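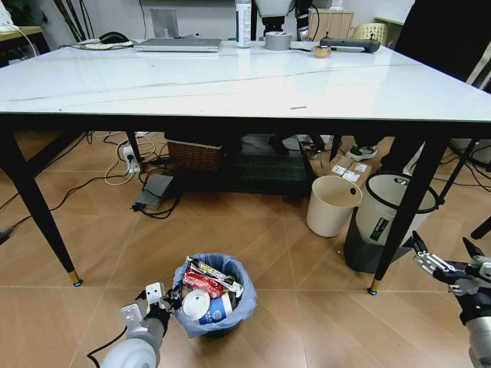
The long table, with the laptop and the duct tape on it.

Harvey Grewal is moving up to the late model class next season. He signed with Rakdale Racing this morning, Monday, November 5, 2018. One-year deal, with a team option for a second.

He'll drive the No. 12 car. Brollberg stays on as main sponsor and the car stays green.

Grewal led 452 laps in the sportsman class this year, out of 502 he finished. His only bad night was Okstead in July, when he lost a right rear tire and parked it early. 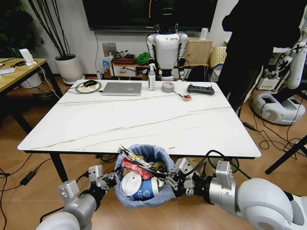 Trash bin by the table, snack wrapper going in.

First test is at Laryea over the winter. The team has not picked a day. Rakdale is bringing two cars and Grewal gets the newer one.

Crew chief is still open. I asked and was told to check back in a couple of weeks.

The opener is 192 laps at Okstead. That's a longer race than anything he has run, and it has one fuel stop. He said he plans to work on pit entry before then.

Schedule is not out yet. I'll add it to this thread when it is.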